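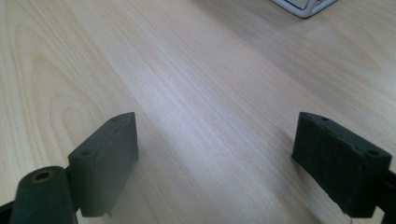 Who Owns the Edit? On Disclosure in Club Photography

Posted July 8, 2024, in Opinion

Amateur photography in this region has long rested on an understanding that was never written down. A member who entered a print in a club exhibition was taken to have made the exposure, chosen the crop and answered for the final tones. Assistance from a lab was accepted. Assistance from a friend with a better eye was accepted as well, provided the friend was thanked. The understanding served the Rarkside exhibition well for many years, and it is the position of this column that it should now be replaced by a written rule.

The immediate cause is the spread of automatic editing. Programs such as Tuvance will now take a folder of raw files, select the strongest, straighten the horizon, balance the exposure and apply a finish said to match the photographer's past work. Mimar goes further and will replace a pale sky with a dramatic one at the press of a button. Both are lawful products, used by a good many competent photographers, and nothing in what follows is intended as a criticism of those who pay for them.

The difficulty lies with the entry form. The form used for the Honorato Prize last December asked for a title, a category and the member's signature. It did not ask how the picture had been finished. Of the 50 prints hung, 9 were later described by their own makers, quite openly, as having been processed in large part by software. Two of those received awards. No rule was broken, and the awards should stand. The judges, however, gave written comments praising the handling of light in pictures where that handling had been delegated, and the makers were left in the uncomfortable position of accepting a compliment that was only partly theirs.

It is sometimes argued that the darkroom was no different. Negatives were dodged and burned, skies were printed in from a second plate, and faces were retouched with a fine brush. The argument deserves a serious answer. Darkroom work could be done badly, and very often was. A member who burned in a sky had to decide where the sky ended and how dark it ought to be, and the print recorded those decisions. Where a program decides, the print records the preferences of the program, and a judge's remarks can teach the entrant very little.

A prohibition would be unwise. It could not be enforced without inspecting original files, and a club that begins by inspecting files will soon find itself inspecting members. Noise reduction and lens correction are applied inside many cameras before the photographer has seen the result, and no reasonable line can be drawn that would exclude them.

The proposal offered here is modest. Each entry should carry a short statement, no longer than two sentences, saying what was done to the picture after exposure and by what means. The statement should be available to the judges and displayed beside the print. It should carry no penalty. A color landscape with a replaced sky may still be the best landscape in the room, and the judges should be free to say so. Entries in the documentary category should remain subject to the existing limits on adding or removing subject matter.

A draft of this proposal was circulated in the spring, and five replies were received. Most were favorable, though several members asked whether a statement displayed beside the print would distract visitors from the work itself.

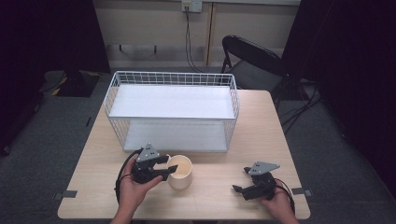 Érica Leite wrote that the statement should be seen by the judges only after scoring was complete. In her view, a judge who reads the word "automatic" before looking at a print has already marked it down, whatever the rules may say about penalties. She added that beginners would suffer most, as they are the most likely to rely on such tools and the least likely to describe them with confidence.

The point is well taken, and the proposal has been amended accordingly. Scoring would be completed on the prints alone. Statements would then be opened, written comments prepared with the benefit of them, and the cards hung for the public. A short list of sample wordings would be supplied with the entry form for members who are unsure what to write.

Members who wish to see the amended text may request a copy at the sign-in desk. Written responses will be accepted until entries open for the next Honorato Prize.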